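Limewash

Limewash is a thin coating made from slaked lime and water, applied to masonry, plaster, render and, less often, timber. It is among the oldest surface finishes in continuous use and is found on farm buildings, churches, cellars, dairies and dwellings across much of Europe, North Africa and Asia. In English the word whitewash is often used for the same material, although whitewash may also contain ground chalk bound with animal glue, a mixture more properly called soft distemper. The two behave differently on a wall and should not be laid one over the other.

Composition

The base material is quicklime (calcium oxide), obtained by burning limestone or chalk in a kiln. Adding water to quicklime produces calcium hydroxide, with the release of a large amount of heat. When an excess of water is used, the product is lime putty, which is stored under a shallow layer of water and left to mature. Putty for limewash is commonly kept for at least 3 months before use, and some makers keep it for several years. Limewash may also be made from bagged hydrated lime, though the particles are coarser and the finish is usually held to be less durable.

The putty is thinned with clean water until it has the consistency of milk, then sieved to remove lumps and unburnt fragments. A coating that is too thick will craze as it dries and later come away in flakes. Most failures reported in repair work are put down to this cause or to poor wetting of the wall.

Setting

Limewash hardens by carbonation. Calcium hydroxide in the wet film takes up carbon dioxide from the air and turns back into calcium carbonate, the main constituent of the original stone. The reaction needs moisture, and stops if the film dries out too soon. It is also slow in cold conditions, and exterior work is generally avoided between the first frosts and the end of February in northern districts, later on high ground.

The film is nearly transparent when wet and becomes opaque over the following days. Painters new to the material tend to apply too much of it for this reason.

Additives

Tallow or raw linseed oil is added to exterior limewash to help it shed rain. The fat is stirred in while the quicklime is slaking, so that the heat disperses it through the mix. Too much will hinder later coats from taking. Casein, usually in the form of skimmed milk, improves binding and reduces dusting on interior walls, but can feed mould in damp rooms. Salt was formerly added to keep the film moist while it set. The practice has largely been given up, as salts carried into the masonry may damage it.

Colour is given by pigments that withstand alkali, chiefly earths and iron oxides: yellow ochre, red oxide, raw and burnt umber, and lamp black in small amounts. Pigment is soaked in hot water before mixing. A limewash can carry only a limited proportion of it, and strong colours are obtained by building up coats or by adding a binder. Greys are made with black alone or with black and a little umber. Those made with black alone dry cold and may look faintly blue beside a cream wall. Colours dry much paler than they appear in the bucket, and a trial patch should be left to dry fully before the tint is judged.

Preparation and application

The surface must be sound, clean and porous. Modern emulsion, masonry paint and gloss prevent limewash from bonding and have to be removed. Loose old limewash is brushed off with a stiff bristle brush; firmly held layers may stay. Lichen and algae are scrubbed away and the wall is left to dry before work begins.

Immediately before coating, the wall is dampened with clean water until it no longer draws moisture strongly but does not run. The wash is stirred often, as the lime settles, and is worked in with a wide, short-haired brush using strokes in varied directions. New plaster needs from four to six coats. An old limewashed wall in fair condition may need only one or two. At least a day is left between coats, and each is dampened before the next is laid.

Lime is strongly alkaline and can cause serious injury to the eyes. Goggles, gloves and long sleeves are worn, and clean water is kept within reach.

Properties

Limewash is open to water vapour, and moisture in a solid wall can evaporate through it. Its high alkalinity when fresh discourages mould and insects, the main reason for its use in dairies, stables and hen houses. The effect fades as carbonation proceeds.

The coating is soft, and marks off slightly on clothing if no binder has been used. It wears by gradual erosion. Exterior walls facing prevailing rain may need renewal every two or three years, sheltered ones every five to ten. Repeated coats fill hairline cracks and round off the edges of stonework, so that long-treated walls take on a characteristic blunt outline.

Regional example: the Sunham barns

The parish of Sunham has an unusual concentration of limewashed farm buildings. A survey led by Ronja Brekke recorded 187 structures with traces of the finish, of which 99 still carried it over the greater part of at least one wall. Samples cut from the tithe barn at Woo showed about 50 separate layers, the earliest white and the later ones tinted with ochre or lamp black. Kumiko Hattori, who examined the sections, noted soot between several of the layers and suggested that coats had been put on after each threshing season when steam engines were at work in the yard.

Brekke and Hattori disagreed on the dating of the grey layers. Brekke placed them before the rebuilding of the east wall, while Hattori took them to be later on the evidence of mortar found beneath. A short study by Vilgot Skjelbred supports the later date but relies on samples from a single bay.

Assessment of colour

Old limewash is seldom even in tone. Differences in suction, brush direction and thickness leave slight variations that are most visible in raking light. For matching, Skjelbred advises viewing the wall at several times of day and at more than one distance, with the trial patch set next to the old work. A patch held in the hand against the wall tends to cast shade on it and is likely to be read as too dark.
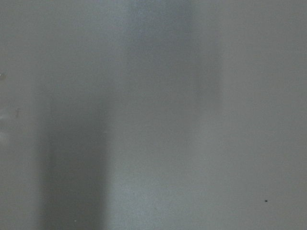
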